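Wikthorpe Table Set -- data card and buying notes

What this is

Hello, and thank you for taking the time to read this before opening the folders. The Wikthorpe Table Set is a small collection of simulated two-arm table work, put together by our planning group at Flasbridge while we were deciding what to buy for the new bench. It was never meant to go any further than our own budget meeting, but Aniela Marciniak kept being asked for copies, so we have tidied it up and written this card to go with it.

If you are training something large, you will probably want a bigger set than this one. If you are trying to work out how much table, stand and floor a pair of arms will eat up before you sign an order, we think it may save you a few long afternoons.

What's inside

There are 88 runs in total, of which 82 are complete. The other six stopped early when the simulator fell over, and we have kept them in a folder called "short" in case anybody is curious. Each run comes with still pictures from several viewpoints, the joint readings for both arms, and a plain text note saying what the run was for. Please do read the notes -- Wulan Hutapea wrote most of them, and they are a good deal more useful than the file names.

Everything is rendered. There are no real rooms and no people in the set.

How we used it for planning

Our first budget had one line for "robots" and one line for "everything else", and I'm afraid the second line was mostly wishful thinking. Setting the room out in simulation made us split it up properly: arms, grippers, stand, table, small items for handling, spare finger pads, delivery and fitting. Régis Masson then went through and asked of each line whether we could borrow it, build it or put it off until the next round.

A few things changed as a result. We moved to one shared stand for both arms, which meant a single delivery and one lot of floor fixing to pay for. We set aside 600 pounds for small items and replacement pads, having started with nothing at all. And we agreed to leave clear floor on the far side of the stand, because an arm at rest needs somewhere to be, and our first drawing had put a cupboard there!

We asked for prices from Allus and from Pelupessy. Their quotes are not included here, as they were given to us in confidence, but the blank comparison sheet is in the "planning" folder and you are very welcome to fill it in with your own.

What it won't tell you

The set says nothing useful about noise, wear, power bills or how long a supplier takes to answer the phone. Friction in the simulator was left at its usual setting, so please don't choose finger pads on the strength of it. Lighting is the same throughout.

Questions and thanks

Mitra Farahani looks after the files and Herman Siregar looks after the comparison sheet. Either will be glad to hear from you, though replies are slower in December.

Sample views

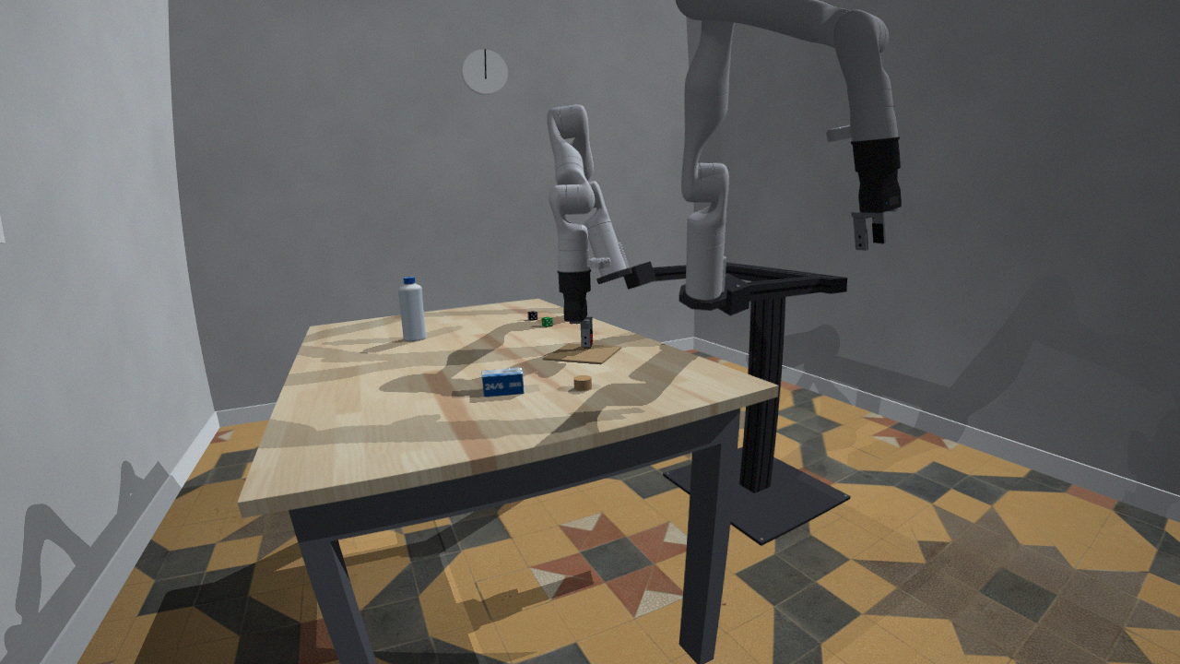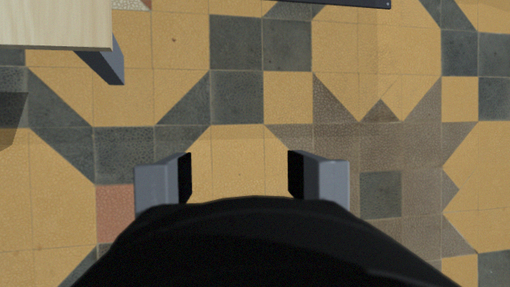
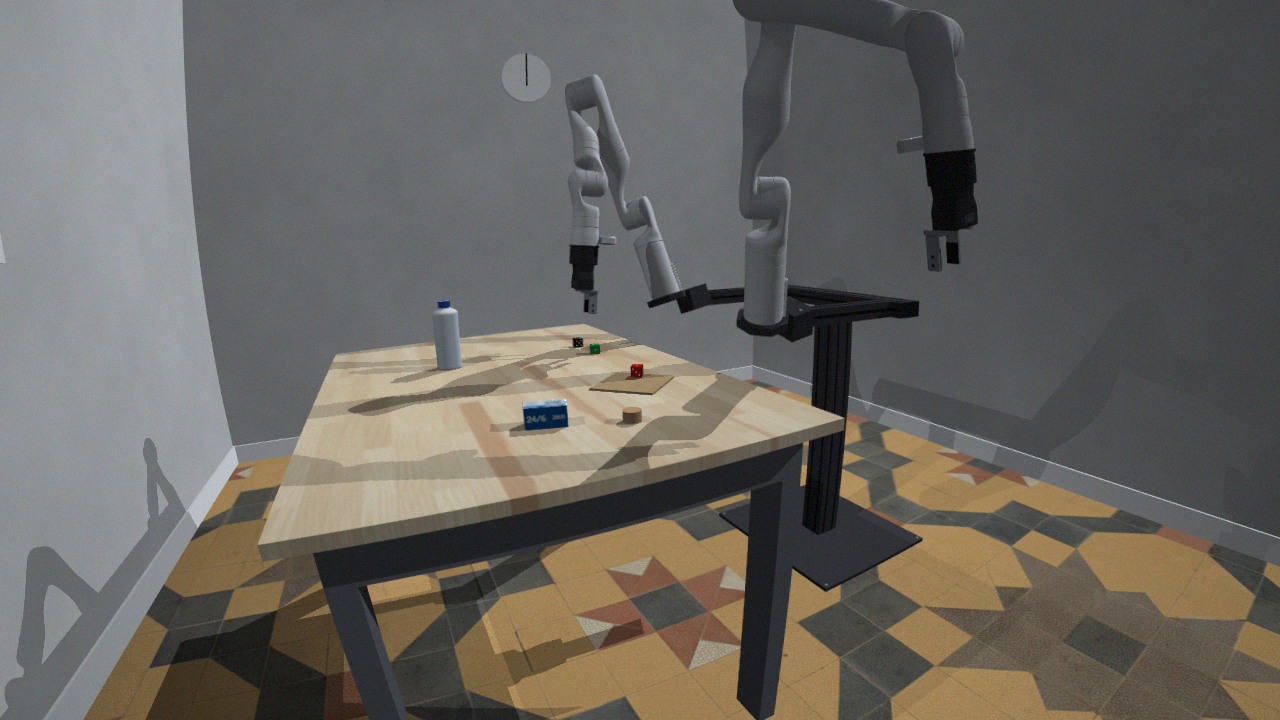
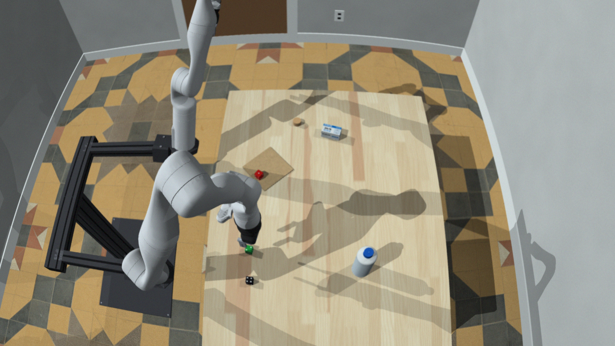

Simulated stills from the Wikthorpe Table Set. The last shows the table from above, with both arms at its left side.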